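Skamstead Workrooms: Equipment and Supplies Meeting
Minutes, Tuesday, 10.00

Chair: Laurențiu Ghiță
Apologies: none received

1. Minutes of the previous meeting
Agreed without change.

2. Marker stock
The stock sheet shows 232 markers across all rooms. Colours are not recorded separately at present. It was agreed that the sheet be split by cap colour from December. Markers are to be stored flat in the drawer trays. Upright storage in mugs is to stop.

3. White tables
Smudging on the white table was discussed. Dry wiping at the end of the day does not clear older marks. The Prido cleaner was proposed for a trial on one table only, with a damp cloth wipe to follow. Tables are not to be used as a test surface for pens; scrap paper will be kept in each room. 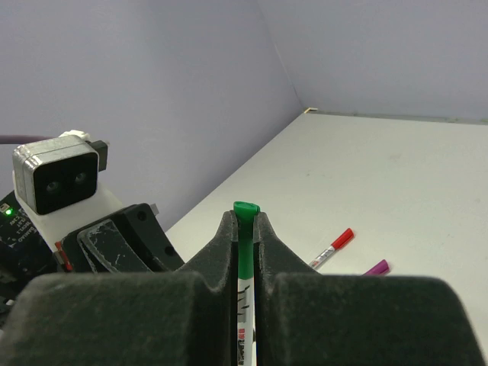 Item 3: markers with green, red and purple caps at the white table.

Caps were raised under the same item. Any marker found without its cap is to be tested on scrap paper and thrown away if the line is broken. Spare caps will not be kept, as they do not fit across makes.

4. Reorder
Two quotes were received. Emico supplies boxes of 20 in a single colour. Jang supplies mixed boxes of 100, with no choice of colour split. The meeting preferred single-colour boxes. Order to be placed with Emico once the count by colour is complete. Delivery to the Skamstead front desk.

5. Actions
Split stock sheet by cap colour: L. Ghiță
Cleaner trial on one table, result to next meeting: L. Ghiță
Scrap paper to all rooms: stores
Order to Emico: stores, after the count

6. Any other business
The label on the lower drawer is out of date and will be replaced.

Meeting closed 10.40.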